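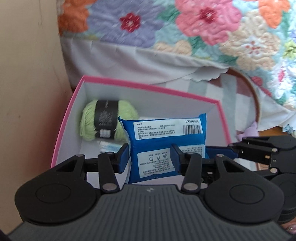 Wet wipes in a blue package, open box with pink rim.

Clavell College, Kinesiology and Coaching
Football Theory II: Special Teams
Unit 8: The Punt Unit

Reading for this unit: course packet, sections on protection and coverage. Bring the blank field diagrams from Unit 7. The Jitaru film cut-ups are on the course drive and will be used in lab.

1. Scope

Unit 8 covers the punt from the snap to the end of the return. Fakes are handled in Unit 9. Punts after a safety are left out, as are quick kicks from a regular offensive formation. Unless a note says otherwise, distances are in yards and times are in seconds.

Rules differ by level. The main difference for our purposes is who may cross the line of scrimmage before the ball is kicked. Under some codes the whole line may release at the snap. Under others only the end men may go early, and everyone else must wait for the kick. Each formation in section 3 has to be read against the code in use. Check the current rulebook before installing any scheme.

2. Terms

Snap time: first movement of the ball by the snapper to first contact with the punter's hands.

Hand-to-foot time: first contact with the punter's hands to contact with the foot.

Operation time: the sum of the two. A common target at the college level is 2.1, split into 0.8 for the snap and 1.3 for the punter.

Hang time: foot contact to the moment the ball is touched or strikes the ground.

Gross distance: line of scrimmage to the spot where the ball is caught, downed, or goes out of bounds. On a touchback, gross is measured to the goal line. Note that the starting point is the line of scrimmage. The punter's own depth does not count.

Net distance: gross distance minus return yards. On a touchback, subtract 20.

Launch point: the spot over the ground where the foot meets the ball. Blockers need to know it because it sets the depth and width of the pocket. A punter who lines up at 15 and takes two steps will have a launch point several yards closer to the line.

Leverage: the side of the returner that a coverage player keeps himself on. A player with outside leverage is between the returner and the nearest sideline.

3. Formations

3.1 Spread punt

Seven men on or near the line (snapper, two guards, two tackles, two wings), two gunners split wide, one personal protector, one punter. The personal protector stands at 5 yards, offset to the side of the punter's kicking leg or opposite it depending on the scheme. He makes the protection call and is the last blocker.

Advantages: the gunners start in space and reach the returner early. The return team has to take men out of the rush to cover them.

Costs: one blocker in the backfield. A missed assignment inside usually leads to a rusher with a straight path to the launch point.

3.2 Shield punt

Seven men across the line with wide splits, three shield blockers standing shoulder to shoulder at 7 yards, one punter. Linemen slow the man in their area and release. The shield picks up whatever comes through the interior.

Advantages: the front line gets into coverage fast. Assignments are short and easy to teach. The shield can be built from large, slow players who would not otherwise be on a coverage team.

Costs: depends on a code that lets the line release. The shield can be pushed back into the punter if its depth is wrong. Edge rushers have a longer run but face fewer blocks.

3.3 Tight punt

Used when the ball is close to the punting team's own goal line and the punter cannot take normal depth. Both ends are brought in and splits are reduced to a foot or less. Coverage is weaker and the call should be for height over distance.

4. Protection rules

4.1 Counting

The protector identifies the center point of the rush and numbers defenders from inside to outside on each side. Every blocker is given a number. If a defender stems to a new gap before the snap, the count is repeated. The count is not repeated once the snapper has been released to snap.

4.2 Kick slide

The standard set for the spread formation. The blocker moves backward and slightly outward, outside foot first, keeping the shoulders square to the line. Three slides, then punch. The feet never cross. The inside hand protects the inside gap throughout. A blocker who turns his shoulders opens the gap behind him, and this is the fault found most often on film in the lab groups.

4.3 Inside-out priority

With two threats and one blocker, take the inside threat. The outside rusher has the longer path. Against an operation time of 2.1, an unblocked outside rusher starting wide of the wing should arrive late. The margin disappears if the snap is high or the punter drifts toward him.

4.4 Bad snap

The protector or the shield center calls the alert word. Coverage players who hear it stop and block. The punter's order of preference is: kick if the ball can be kicked cleanly, run if the sideline is open, take the tackle. Throwing is not on the list for this course.

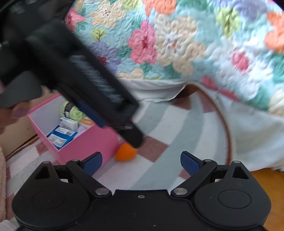

5. Coverage

5.1 Phases

Release. The player gets off the line or out of his block. Gunners work against one or two blockers. A gunner facing two should attack the outside shoulder of the outside man and force both to turn. A gunner who is run out of bounds by a block must return at once, and he may not step out on his own and come back in.

Sprint. The first 30 yards are covered at full speed with eyes up. Lanes are kept only loosely in this phase. A player may go around a blocker on the side away from the ball, provided he gets back to his lane within five yards.

Squeeze. All lanes narrow toward the returner. Each player looks first at the man on either side of him and adjusts the gap. The interval should not be more than five yards at this stage.

Finish. Short steps, hips low, near foot and near shoulder. The first man takes a shot at the ball side. The second and third men arrive under control.

5.2 Lane assignments, spread formation

Snapper: straight to the ball. He has no contain duty.
Guards: one lane to each side of the snapper.
Tackles: inside the numbers.
Wings: contain. Outside leverage is kept until the whistle.
Gunners: to the ball, fast. If the gunner passes the returner he turns back inside.
Protector: mirrors the ball ten yards behind the first wave.
Punter: safety, deep and in line with the ball.

5.3 Directional kicking

When the punt is placed outside the numbers, all lanes shift toward that side. The wing away from the kick keeps his contain, but his contain point is now the far hash. Players must know the direction before the snap. A directional punt that lands in the middle of the field is harder to cover than one aimed there, as the lanes have already moved.

5.4 Hang time and distance

A punt is coverable when the hang time allows the first wave to reach the catch. As a working rule, one tenth of a second of hang is matched to one yard of gross distance past 40. A 45-yard punt therefore calls for a hang time of 4.5. A 50-yard punt with a hang of 4.2 has outrun its coverage by this rule and should be charted as such even if the return was short.

6. Worked example

Three punts by Hultasero against Trostorus, taken from the charting sheet.

Punt A. Line of scrimmage: own 30. Caught at the opposing 28, returned 9.
Gross 42. Net 33.

Punt B. Line of scrimmage: own 41. Touchback.
Gross 59. Net 39.

Punt C. Line of scrimmage: own 48. Downed at the opposing 8.
Gross 44. Net 44.

Mean gross 48.3. Mean net 38.7.

Punt B has the highest gross of the set by 15 yards and a lower net than Punt C. Sorting by gross puts B first. Sorting by net puts C first. Note as well that Punt C had less field to work with: a punt from the own 48 cannot exceed a gross of 51 without reaching the goal line.

For grading, add a column for available field, defined as the distance from the line of scrimmage to the opposing goal line. Values are 70, 59, and 52 for the three punts.

7. Charting

One line per punt. Required columns, in this order: line of scrimmage, hash, formation, snap time, hand-to-foot time, hang time, gross, return, net, available field, fault code. Times are taken from film, never from the sideline, and entered to one decimal place. Take each time 2 times and enter the mean. If the readings differ by more than 0.2, take them again.

Fault codes: P1 shoulders turned, P2 wrong count, P3 depth of shield, C1 lane, C2 contain lost, C3 overrun, K1 drop, K2 direction, S1 snap high or low, S2 snap wide.

Penalties are charted on a separate sheet and are not included in net.

8. Lab assignment

Chart all punts in the Jitaru cut-ups. For every return longer than 9 yards, draw the position of the coverage team at the moment of the catch on a blank diagram and mark the lane that was lost. If the film angle does not show the far contain man, leave him off the diagram and write "n/s" in the margin. Submit the sheet and diagrams together, stapled, before the first lab in February.

Groups using the shield formation in their own install should also measure shield depth at the snap and at foot contact for each shield clip. The hash marks are the easiest reference for this on the end-zone angle.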